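Lurbridge Opens Workplace Supplies Reuse Room at Kemen Street Building

LURBRIDGE, October 8, 2024 – The Lurbridge Office of Shared Services has opened a permanent reuse room for small office equipment on the ground floor of its Kemen Street building. The room will accept, clean, sort and reissue computer mice, keyboards, padded cases, cables, desk lamps and similar items that are still in working order but are no longer needed by the department that bought them.

The opening follows a trial that began in May with six departments. During the trial, staff handed in 393 items, most of which had been stored in desk drawers and supply closets after office moves or equipment upgrades. Items that passed inspection were offered to other departments at no charge through the internal supplies catalog.

“Our departments have been buying the same small items over and over while good ones sat in drawers down the hall,” said Nyokabi Ogola, Director of Shared Services. “The trial showed us that people are willing to hand things in when there is a clear place to bring them and a person at the counter to receive them. We are pleased to make the arrangement permanent.”

The reuse room is open to all Lurbridge departments, public libraries and neighborhood service centers. Schools within the Lurbridge district may register beginning next term. Individual residents are asked to continue using the household drop-off points, which are not affected by this announcement.

How the Service Works

Departments may bring items to the counter at Kemen Street during regular office hours or place them in one of the collection bins provided on each floor. Larger departments may request a pickup by contacting the supplies desk. Each item is entered in the inventory under the name of the department that gave it up, and that department receives a receipt for its records.

Items then pass to the sorting table. Batteries are removed from wireless devices and tested separately. Mice and keyboards are wiped down, checked for worn feet and sticking buttons, and connected to a test computer. Where a wireless mouse depends on a small receiver, the two are bagged together and given a single label. A device that arrives without its receiver is held for 30 working days in case the missing part is found.

Soft goods, including padded cases and sleeves, are emptied and vacuumed. Zippers are run from end to end, and seams and corners are looked over for fraying. Cases with minor wear are accepted if they close properly. Those that do not close are set aside for use as packing material when equipment is moved between buildings.

The room has been furnished with shelving and tables recovered from the former Urio Annex, which closed last year. Work surfaces are covered with cloth during sorting to protect equipment from scratches and to catch dust, crumbs and loose fibers. Coverings are changed on a regular schedule and laundered under the building's existing service contract.
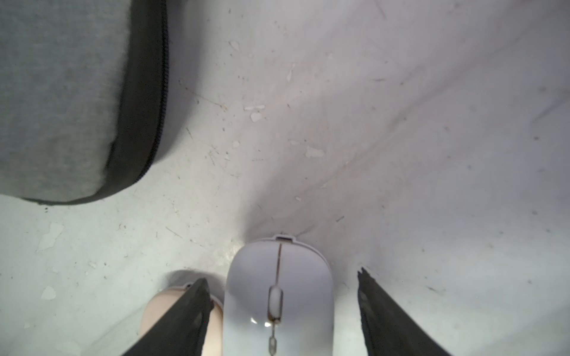 Dennis Athumani, Supplies Manager at Kemen Street, will oversee daily operations. Mr. Athumani led the trial and wrote the handling guide that departments are now asked to follow.

“The most useful thing a department can do is keep the parts together,” Mr. Athumani said. “A mouse with its receiver can be back on a desk the next morning. If the receiver is in one box and the mouse is in another, it may take us weeks to match them, and sometimes we never do.”

Inventory tracking is provided by Nullus, the supplies catalog already in use across Lurbridge departments. Staff who order a listed item will be shown any reused stock before new stock appears. Orders for reused items do not count against a department's supplies budget. The shelving can hold up to 900 small items, and the supplies desk expects to keep at least 125 wireless mice ready for issue at any time.

Laptops, phones, tablets and storage drives are not accepted at the reuse room. These items may hold personal or official records and must be returned to the Information Systems counter for secure erasure. Printers, monitors and furniture will continue to be handled through the surplus property program.

Departments that wish to take part should name one contact person and return the registration form to the supplies desk. The handling guide, the list of accepted items and a printable label sheet are available on the Shared Services page of the staff website. Departments that took part in the trial are already registered and do not need to apply again.

The Office of Shared Services will publish figures on items received, reissued and recycled at the end of each fiscal year.

About the Office of Shared Services

The Lurbridge Office of Shared Services provides purchasing, mail, printing and supplies support to municipal departments. Its main office and public counter are located in the Kemen Street building.

Media Contact

Office of Shared Services, Communications Desk
Kemen Street Building, Ground Floor, Lurbridge

Requests for interviews or visits to the reuse room should be made in writing at least two working days in advance.

###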